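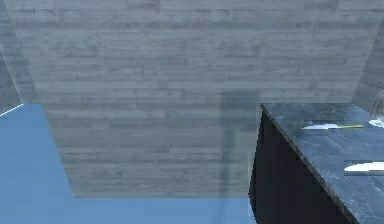 Weathered gray boards in long, narrow rows. Rendering: Lemeck

KERMANI BOATHOUSE TO REOPEN AS A COMMUNITY HALL THIS JULY

March 28, 2018 - The Kermani Boathouse, where so many of our neighbors learned to row, danced at their first wedding reception or simply sat out a rainstorm with a paper cup of coffee, will open its doors again in July after being closed for the better part of three years. The Ivovach Lake Trust is delighted to share the news, and a little relieved too, as anyone who has stopped by our office this winter will know.

The reopened building will have a main hall with seating for 333 people, a smaller room for classes and meetings, and a proper kitchen at last. The rowing club keeps its old place on the water side, with racks for 44 boats and a new ramp that should be a good deal kinder on the knees than the one it replaces.

"My grandmother used to bring me here for the Saturday fish suppers, and I still can't walk past the place without getting hungry," said Noemi Begay, director of the Trust. "People have been so patient with us, and so generous, and I can't wait to hold the door open for them."

Design work was led by Godelieve Van Dijk of Lemeck, the Zurnow firm that also looked after the old ferry office. She and her team spent a good many evenings listening to residents before putting anything on paper - and by all accounts ate a great deal of pie along the way.

"Folks told us over and over that they wanted to know the place when they walked in," Van Dijk said. "They asked us to fix the roof and the drafts and please leave the rest alone, so we have tried hard to do that."

More than 2,000 households gave to the building fund, with gifts ranging from pocket change to a very handsome check from the Zurnow Choral Society, which will sing at the opening supper. Habibur Nanayakkara, who is putting together the summer program, has already booked 51 events, among them a quilt show, swing dancing on Thursdays and a boat-building class for teenagers.

Supper tickets go on sale in May at the Trust office and the Zurnow library. Groups wishing to rent the hall for the fall are warmly invited to call ahead, as weekends are filling up quickly.

Press contact: Sabina Thambiah, Ivovach Lake Trust

12 shares | 3 comments

Related news
Rowing club welcomes new coach Kaiwen Cheng
Lakeside path closed for spring repairs
Share your boathouse memories with us

Contact | © 2018 Ivovach Lake Trust | Back to top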